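Rudlow Makers and Machines Group
Minutes of the regular meeting, 13 October 2018
Held in the upstairs room, Kennedy Street

These minutes are the secretary's and have not yet been approved. Corrections to the secretary before the next meeting.

1. Minutes of the previous meeting

Approved with one change. Under item 4 the word "demonstrated" was replaced by "described." The secretary had asked for this at the time.

2. Matters arising

The door code has been changed. Members who still have the old one should ask at the desk.

The loan of the small lathe to the Netis workshop ran over by 2 weeks. It is back, without its chuck key. The chair will write again.

3. Teaching by showing: report of the working party

The working party was set up in July to find out whether a household task could be taught to an arm by having people do the task with a hand-held gripper, instead of driving the arm by remote control. Its spokesman gave the report from notes. Several members asked why there was nothing in writing, and were told it would follow.

The task chosen was cloth: pick up a garment or a piece of fabric lying on a bed or couch, and lay it somewhere else without bunching it. The spokesman said cloth was picked because everybody has some. A member who had worked in a commercial laundry said it was also about the worst thing they could have picked, and that a box would have given them an answer by now. The spokesman said a box would have given them an answer about boxes.

The working party has collected 2,530 showings so far. Asked how many of these were usable, the spokesman said most. Asked what "most" meant, he said they had not been sorted. The meeting did not think this was good enough. A figure for showings collected tells us how long people stood there with a gripper. It was agreed that future reports will give the usable figure next to the total, or leave both out.

On the remote control side, 3 members had tried driving the arm with the Zernine handset. All of them found it slow. The lag was not the main complaint - it was that the driver has no feel for the cloth and tends to close the jaws on air, or on the cloth and everything under it. One said he could do it after an evening's practice. The other two said they could not, and one does not wish to try again.

With the hand-held gripper people learn faster, and there was no argument about that. The argument was over what the arm learns from it. A member pointed out that a person holding a gripper still has a person's shoulder and elbow behind it, and comes at the bed from angles the arm cannot reach from where it is bolted. The spokesman said the working party checks for this. Asked how, he said by looking. The chair asked for something firmer than looking.

It was also asked whether the people doing the showing had all been doing the same thing. Apparently some pinch a corner and some pinch the middle and lift. Some slide the cloth a little way first. The spokesman's view is that variety helps. The laundry member's view is that if you teach an apprentice by having six people each show him a different way, you get an apprentice who stands there. The secretary records that neither side had any evidence with them.

4. Where the showings are done

Some discussion of this, most of it about beds. The working party wants the showings done in ordinary rooms, over ordinary bedding, with whatever else is there left where it is. The case for this is that a system taught only on a bare white table will be useless anywhere else. The case against, put by two members at some length, is that when it fails we will not know whether it was the cloth, the blanket, the light, or the pillow.
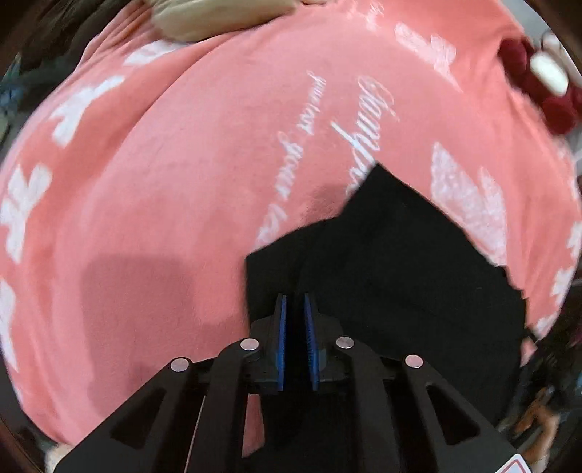
The secretary's own concern, minuted at his request, is with soft on soft. When a dark cloth is lying on a thick blanket there is nothing hard underneath to stop the jaws, and a pinch that goes a bit too deep takes hold of both. A person feels this and backs off. The hand-held gripper records where the jaws were and how wide they were open. It does not record that the person felt anything, and so the one bit of skill in the business may be the bit that is being left out. The spokesman agreed this was possible. He said the camera on the gripper would show the blanket lifting, and that this might be enough. A member asked if it would still show it on a black cloth with a shadow beside it. No answer to that tonight.

Printed blankets were mentioned. One member thinks lettering and patterns will confuse the thing, another thinks they help it to tell blanket from cloth. The working party has no plain blanket to compare with. A member offered a gray one, and this was accepted.

Agreed: that the working party do one set of showings with the same cloth on the printed blanket and on the plain one, same people, and bring back the results of both. To include the failures.

5. Trial on the arm

The arm has so far had 6 attempts at the task using what it was taught. The spokesman described these as encouraging. On being pressed, he said that the arm had gone to the cloth every time and closed on it most times, and that the laying down was "still to come." The chair observed that going to the cloth is not the task.

A member asked that the word "learned" not be used on the notice board until the arm has moved one piece of cloth from one place to another with no one touching it. Carried, with the working party abstaining.

6. Money

The working party asked for funds for a second hand-held gripper so that two people can work at once. Deferred. The feeling of the meeting was that twice as many unsorted showings would not be an improvement. To be looked at again when the sorting is done.

Replacement pads for the present gripper were approved.

7. Any other business

Heating in the upstairs room. The landlord says it is on. Members disagree.

Somebody has been using the good shears on wire. Please stop.

The open evening will go ahead. The working party offered to run the arm for visitors and was asked to let visitors try the hand-held gripper instead, with the arm switched off.

Actions

Working party: written report, with usable figure.
Working party: two-blanket comparison.
Working party: a method for checking reach, other than looking.
Chair: letter to Netis about the chuck key.
Secretary: revised wording for the notice board.

The meeting closed at ten to nine.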